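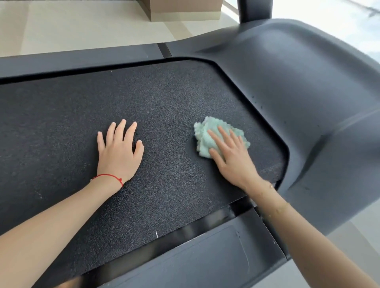

Zalter

Notes for Monday, part 2: learning to wipe from people

OK, so last time we got as far as "the robot can copy a motion." Today is about why that isn't enough for cleaning, and what our group tried instead. I'll keep the math light (it's on the problem sheet anyway).

Take wiping down a treadmill belt. One hand goes flat on the belt, fingers spread, and the other pushes a bunched-up microfiber cloth across it. If you only track the hand with the cloth, you get a nice clean path and you throw away half the behavior! The other hand matters too - it's a second point of contact, and our first model, Rellora, had no idea it existed. It treated every demonstration as a one-arm drawing exercise.

The second model, Wodia, gets both wrists plus a guess at which hand is touching a surface in each frame. Everything comes from head-level video, looking down over the arms, with no gloves and no markers. Same training clips, same number of passes through the data. The only thing we changed was the contact signal.

Then we ran 100 trials on each, all on flat or nearly flat surfaces. A trial counted if the cloth covered the whole target patch and never lifted off partway. Rellora got 16. Wodia got 84. I was so sure I'd mixed up the files that I reran the scoring before I showed it to anyone (same numbers, phew).

Some warnings before you get too excited. The contact guess is weakest when the cloth hides the fingers, and a crumpled cloth hides them a lot. Dark surfaces are hard too, because the depth estimate gets noisy. And we score coverage, so a robot that smears dirt around evenly does great on our test. Keep that in mind for the homework.

Reading: section 2 of the course packet, the bit on contact labels. Skip the appendix for now.

For next class, pick a two-handed chore you do at home and write down what each hand is doing at every moment. Half a page is plenty. Bring it on paper, please - we'll be swapping them.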